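Joint pain clinic moves to Colby from March

The Motby joint pain clinic will run its last session in the old building at the end of February. From March all appointments will be held at the Colby health centre, on the ground floor, next to the pharmacy. Anyone with a booking after that will get a letter with the new room number.

The clinic sees people with rheumatoid arthritis, gout and other long-term joint trouble. Opening hours stay the same, but there will be 2 more appointment slots each week, both in the late afternoon. These are meant for people who can't easily get away from work.
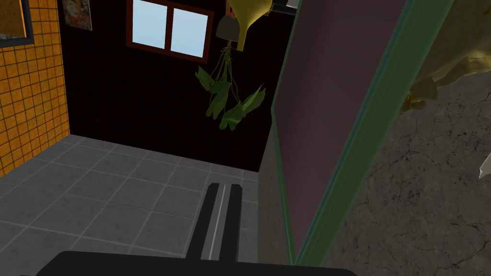 Grey floor tiles and grout lines.

The 68 bus stops outside the Colby centre. Parking is free for the first 40 minutes -- after that you will need a ticket from the machine by the entrance. Blue badge holders can park at the side of the building without one.

Blood tests for people on methotrexate will still be done at the Pinheiro surgery. Please have yours taken at least 5 days before you see the nurse, or the results may not be back in time. Bring your monitoring booklet to both.
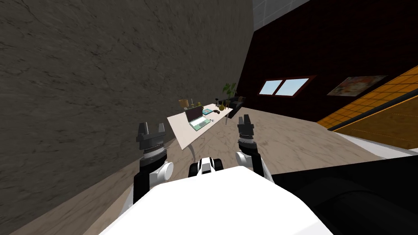 The hand exercise group is moving as well. It will meet in the Guletti room, upstairs at Colby, and there is a lift. New members can join at any point and don't need a referral, though it is best to speak to the clinic first if you have had a flare-up or an operation on your hand or wrist. Splints and wax baths will be available as before.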